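Ticket: Escalones en el mármol y pinza que se queda abierta en el ensayo
Producto: simulador Aselura, célula Irkia
Sede: Fladthorpe, preparación de pedidos
Estado: abierto, con solución provisional
Abierto por: Peninah Athumani

¡Hola, equipo! Soy Peninah, del turno de mañana. Os escribo otra vez por el ensayo de recogida, que el lunes se nos volvió a quedar a medias con la pinza abierta y sin llegar a coger el bolígrafo. Os pego dos capturas de la misma sesión, que ya sé que sin capturas me lo devolvéis (con razón).

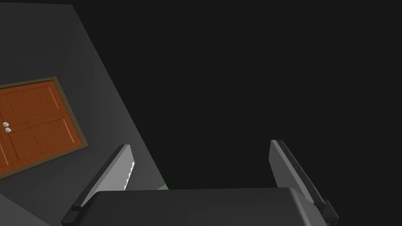
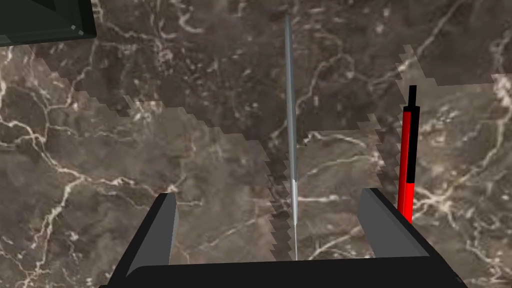

Qué me pasa

Cargo la tarea, le doy a ensayar y el brazo empieza bien. Luego llega un momento en que se para, sin mensaje de error ni nada, y el panel sigue diciendo «en curso» tan tranquilo. Lo dejo estar por si está pensando, me voy a por las etiquetas, vuelvo, y sigue igual. A los 30 minutos cancelo.

Y luego está lo del tablero. Fijaos en la captura de la mesa: el mármol tiene unos bordes en escalera, como si las piezas de la textura no casaran entre sí. Hay uno que baja por el centro, junto a la mitad inferior de la varilla, y otro a la derecha, que sube hacia la esquina. No sé si eso es solo feo o si además confunde al programa, y por eso lo meto todo en el mismo ticket. Si preferís que lo separe, me lo decís y abro otro.

En la captura de la puerta lo que me escama es la inclinación. La pared sale torcidísima y a la derecha está todo negro. ¿Es normal que la vista acabe mirando para allá? Pregunto porque yo en el ensayo quiero ver la mesa, y por encima de la pinza apenas asoma una puntita verde que no sé ni qué es.

Lo que ya he probado

1. Cerrar Aselura y volver a entrar. Igual.

2. Reiniciar el equipo entero, con el jefe de turno mirándome la nuca. Igual.

3. Borrar la tarea y crearla desde la plantilla de Biwott. Aquí sí hubo un cambio: el brazo se movió más despacio y se paró en otro punto, pero se paró.

4. Cambiar el objeto de destino, de bolígrafo a varilla. La varilla es larga y muy fina, y pensé que la cogería peor, pero ni siquiera llegué a comprobarlo porque la tarea no arrancó. Me salió «destino no válido» y hasta ahí.

5. Pedirle a una compañera que lo lanzara con su usuario, por si eran mis permisos. Le pasó lo mismo, y encima ahora me dice que le he pegado el fallo.

Por qué me corre prisa

Os cuento un poco el contexto, que a lo mejor desde fuera no se ve. Antes los bolígrafos y las piezas sueltas los metíamos nosotras a mano en cada pedido, y yo me los sabía casi sin mirar. Desde enero eso lo hace la célula, y mi trabajo por las mañanas es preparar las tareas: elijo el objeto, ensayo la recogida en el simulador, y si sale bien la mando a la célula de verdad. Si no la ensayo no la puedo mandar, así está puesto.

A mí el cambio me gusta, ¿eh? Me duelen menos las muñecas y he aprendido cosas que no pensaba aprender a estas alturas. Pero cuando el ensayo se cuelga pasa una cosa rara: el trabajo de manos vuelve a nosotras de golpe y sin la gente que había antes. Éramos tres en esa mesa y ahora soy yo, más quien me presten. El lunes acabamos preparando a mano 63 pedidos entre el final de la mañana y el cambio de turno, con las cajas por el suelo, y al turno de tarde le dejé un panorama que todavía me lo recuerdan.

También os digo que no todo el mundo en la nave sabe qué hacer cuando se para. Yo he ido apuntando mis trucos en una libreta, pero la libreta está en mi taquilla, y si un día falto... pues eso. Me vendría de maravilla una hoja con los pasos, en castellano y sin siglas, para pegarla al lado de la pantalla.

Respuesta de soporte (copiada del correo)

Hola, Peninah. Gracias por las capturas. Los bordes en escalera del mármol los hemos pasado a gráficos, y de momento no los relacionamos con la parada. Para la parada, prueba a bajar la velocidad de aproximación hasta 50 en la pestaña «Movimiento» y a activar «Volver a vista inicial» antes de cada ensayo. Lo del destino no válido es otra cosa: para usar la varilla como destino hay que darla de alta en la lista de objetos recogibles. ¿Puedes mandarnos el registro de la próxima vez que se pare? Está en Ayuda, «Exportar registro».

Lo que pasó después

Miércoles a primera hora. Bajé la velocidad a 50 y activé lo de la vista. El primer ensayo terminó, ¡aleluya!, y cogió el bolígrafo sin dramas. El segundo también. El tercero se paró otra vez, aunque por lo menos con la vista puesta en la mesa, así que al menos vi dónde se quedaba. Exporté el registro antes de cancelar y va adjunto.

La varilla la he dado de alta (creo). Aparece en la lista pero en gris, y no me deja marcarla. ¿Necesito que la autorice alguien de Irkia o lo puedo hacer yo?

Mientras tanto, en el turno hemos quedado en esto: si un ensayo se cuelga, se exporta el registro, se cancela y se repite una sola vez. Si vuelve a colgarse, se pasa a mano y se avisa al jefe de turno en ese momento, para que mande a alguien a la mesa antes de que se amontone todo. Lo pongo aquí por escrito porque me lo han pedido los de tarde.

Pendiente por vuestra parte

Mirar el registro del miércoles.
Decirme lo de la varilla en gris.
La hoja de pasos para la pared. Si no tenéis ninguna hecha, os paso fotos de mi libreta y la montáis a partir de ahí, que la letra se entiende bastante.

Estoy en la extensión de preparación hasta las dos. Si llamáis más tarde, preguntad por el turno de tarde y decid que es por este ticket, que ya están al tanto.

Un saludo,
Peninah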